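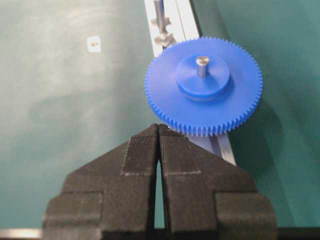 Retirement Plan Operations Analyst (Defined Contribution), Henao Plan Services, Busville office

Henao administers 272 workplace retirement plans for employers with small and midsize payrolls. The plan operations group has one opening for an analyst to handle contribution processing and annual testing. The position is full time and reports to the operations manager.

Duties

Reconcile payroll deferral files against trust deposits each pay cycle and clear exceptions within 3 business days.
Review plan documents for the definition of compensation, match formula and vesting schedule, and confirm that the recordkeeping setup agrees.
Prepare nondiscrimination and top-heavy tests. Calculate corrective distributions where a test fails.
Process loans, hardship withdrawals, rollovers and required minimum distributions.
Assemble data for the annual Form 5500 filing and answer auditor requests.
Support the conversion of 16 plans from the Risell recordkeeping system to Clasevdale. The conversion began in February and includes a parallel run for each plan.

Requirements

Three years of work in defined contribution administration, at a third-party administrator, recordkeeper or plan sponsor. Strong spreadsheet skills, including lookups across large payroll files. Working knowledge of vesting and forfeiture rules. Experience with safe harbor plans is preferred. Knowledge of Risell or Clasevdale is useful and can be learned on the job.

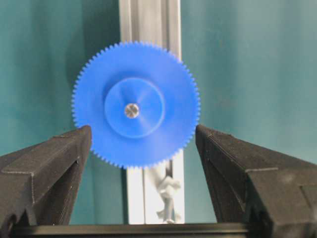

Asked what new hires find hardest, one analyst in the group wrote that it was the payroll files: "Every employer codes bonuses and overtime its own way, and you have to read the plan document before you know which codes count toward the match. Expect to spend your first testing season on that."

Terms

Salary depends on experience. Health coverage starts on the first day of employment. Employees may defer into the company 401(k) plan, traditional or Roth, from the first payroll. Exam fees for retirement plan credentials are paid on a passing score. Extended hours apply during testing season.

How to apply

Send a resume and a cover letter of one page to the Busville office, marked "Plan Operations Analyst." State which recordkeeping systems you have used and the types of plan you have tested. Selected applicants will complete a written exercise on a sample deferral file and a 7-question review of a plan document. Posted April 2019. Open until filled.

This site uses cookies to remember your settings. By continuing to browse, you accept their use. OK

© Henao Plan Services | Contact | Privacy | Back to top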